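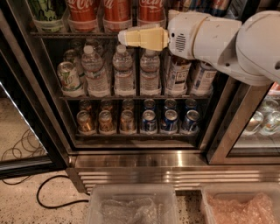
Photo: Munteanu

Automation | Safety
31 January issue · 2 min read

The robot that would not let go

Drinks coolers were meant to be the easy part. Rasora, which fits robot arms for shop restocking, put one to work last August at a test site in Vulport, picking bottles and cans from a glass-door fridge. On day 5 of the trial the gripper closed on a water bottle and stayed closed.

The arm had lost its force reading. Its software took the missing value as a weak grip and squeezed harder, up to 80 newtons, until the bottle split. A technician pressed the emergency stop. The arm halted, but the gripper was on a separate supply and held on for another 2 minutes.

No one was hurt. The firm's log shows 296 picks before the fault, none of them flagged.

Grotgate, the consultancy asked to review the incident, traced it to a worn connector in the wrist. Its report spends more time on the stop button. Staff had been told it would release whatever the arm was holding, and the wiring had never been set up to do that.

Rasora has replaced the connector and changed the software so that a missing reading now stops the pick. The gripper has a manual release, and training covers how to use it. Grotgate also wants a mat that halts the arm when someone steps up to an open door. Rasora says it is still looking at the cost.

We use cookies to remember your settings. Accept | Manage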